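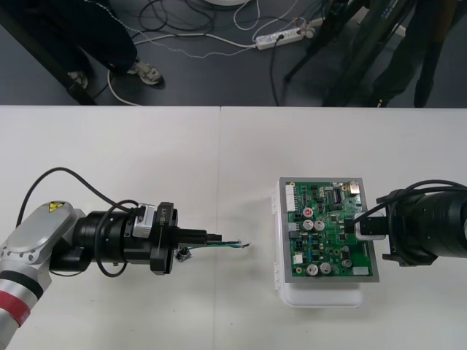 September 8, 2025

Equipment planning, connector insertion cell. Present: Henk Kuipers, Evelien Leemans, Upendo Ondieki, me. Maarten Stevens sent comments by email, pasted into the budget sheet.

Purpose of today was to settle what goes in the October purchase request and what waits. Starting point is the dual-arm layout, one arm each side of the board, facing. We are keeping that. Henk priced a single-arm version with an indexing fixture again and it saves less than expected once the fixture machining is counted. Not going back to it.

1. Gripper fingers

Current fingers are general purpose. They hold a rigid connector housing well enough. Thin wire leads are the harder case: the harness has to be held behind the stripped ends with the tips left free, and anything hanging on a second lead swings wherever it likes. Evelien wants a grooved finger for the harness side only and plain fingers for the connector side. Agreed.

Quote from Civilach for a grooved pair plus a spare pair: $841 before freight. Quote from Akitz for the same drawing: $946 with freight, shorter lead time. Leaning Akitz. Evelien to ask both whether the groove radius can be changed after first article without a new setup charge. Drawing is at revision 3, do not send the older one.

2. Board fixture

Board is sitting on a plastic box. Good for clearance under the arms, no good as a datum. We need something that locates the board by its metal frame, leaves the connector edges open on both left and right, and doesn't foul the capacitors when the wrist comes in low. Upendo sketched a machined base with two fixed stops and one sprung stop. Workshop can do it from offcuts, so labour only, no line in the request. Height to match the box so the taught positions stay close.

Open question: side load. Pushing a connector home from the right puts the whole reaction into the left stop. Upendo to work out the preload before cutting anything.

3. Cable dress

Cables at the wrists are looped loose over the top of the grippers. Acceptable for slow work. Before we raise speeds they need to be in a proper dress pack with strain relief at the flange. Nedeljković does a kit for our wrist diameter but only sells it per pair. Put down as a provisional item, price to be confirmed. Henk thinks we could do it with hook-and-loop and printed saddles. Probably right for a first pass. Try that, review in October.

4. Force sensing

Deferred. Maarten's comment: "No sensor until the fixture repeats." Fair. If the board moves under load, the readings won't tell us much about the insertion.

5. Floor power and cable management

Power strip and its leads are lying on the floor behind the table, in the same area people stand and where the tripod feet go. Want a fixed outlet under the table and a floor cover for whatever still has to cross. Facilities charges this to the project, so it has to be in the request. Henk to get the figure.

6. Vision mount

Roel Michiels asked whether the tripod could be replaced with a fixed post off the table. Pokier extrusion would do it and we have most of a length left over. Brackets only. Small enough to go through petty purchases.

Request total

Items 1 and 5 plus the calibration target and contingency come to $3,816, using the Akitz price and last year's facilities rate as placeholder. Item 3 is outside that. Ceiling for signing at group level is not exceeded, so no second quote is strictly needed, but attach the Civilach one anyway.

Actions

Evelien: groove radius query, both suppliers.
Upendo: stop preload, then fixture drawing.
Henk: facilities figure, printed saddles.
Me: update the sheet, reply to Maarten on the sensor, find where the extrusion offcut was put.

Added later: Akitz replied. Radius change is fine up to first article sign-off, chargeable after that. Still waiting on Civilach.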